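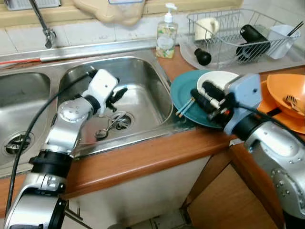

Monday at Walik: the washing-up, and the stop button

I have been to enough robot open days to know the running order. Coffee, a talk, a film at double speed, then the real thing going much slower. Walik's was on the second floor of the Odukoya building, and to their credit they skipped the film. They took us straight to a kitchen corner where a two-armed machine called Buster was clearing crockery beside a sink.

Chidubem Sani gave the tour. He said the team had logged 229 sessions with this set-up and that the fault I had come to ask about showed up in 10 of them. I'd read about it in their own newsletter, in one line near the bottom. Someone presses stop, the arms hold still as they should, and when the system is switched back on one gripper opens before anything has told it to. If there is a plate in it, the plate drops.

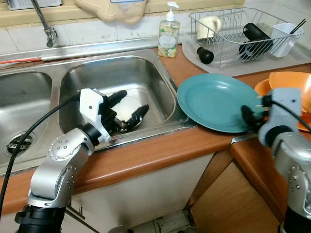 Buster with a white plate in the right-hand basin. The other gripper is at the teal plate.

Sani called this "a restart behaviour". I would call it a fault, and I said so. A plate falling a few inches into a steel sink is no great worry. The trouble is that people reach in after a stop. It is the one moment when everybody believes the thing is safe, and I watched Pendo Ogola, who runs the sessions, do exactly that to straighten a bowl.

She was more open about it than the talk had been. The opening command is left over from the start-up check, she told me, and the check doesn't know whether the hand is full.
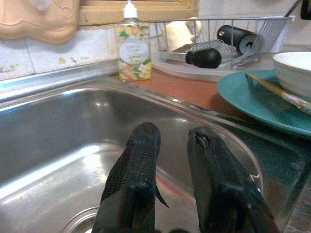 I asked why they hadn't just taken the check out. The answer was that it also catches a finger that has jammed, and they'd had that too, with the gripper squeezing on long after it should have let go. So one safety step is causing the other problem. The new version, due in September, will ask the operator to confirm before the hand moves. A box to click, in other words – and we all know how people treat those.

We were shown the fix on a test build. Ogola pressed stop with a dish in the grip, waited, switched back on, and the fingers stayed shut. 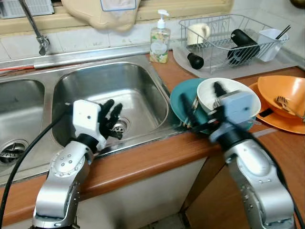
She did it twice. I asked for a third go with both hands loaded and was told we were due upstairs for questions, where Oluwaseun Anozie wanted to talk about the Lutora trial. That puts the same arms in a shared staff kitchen for 29 days. I asked if it would wait for the September version. He said they were "hoping to line the two up".

I have asked for the log of the 10 sessions and will post it if it comes.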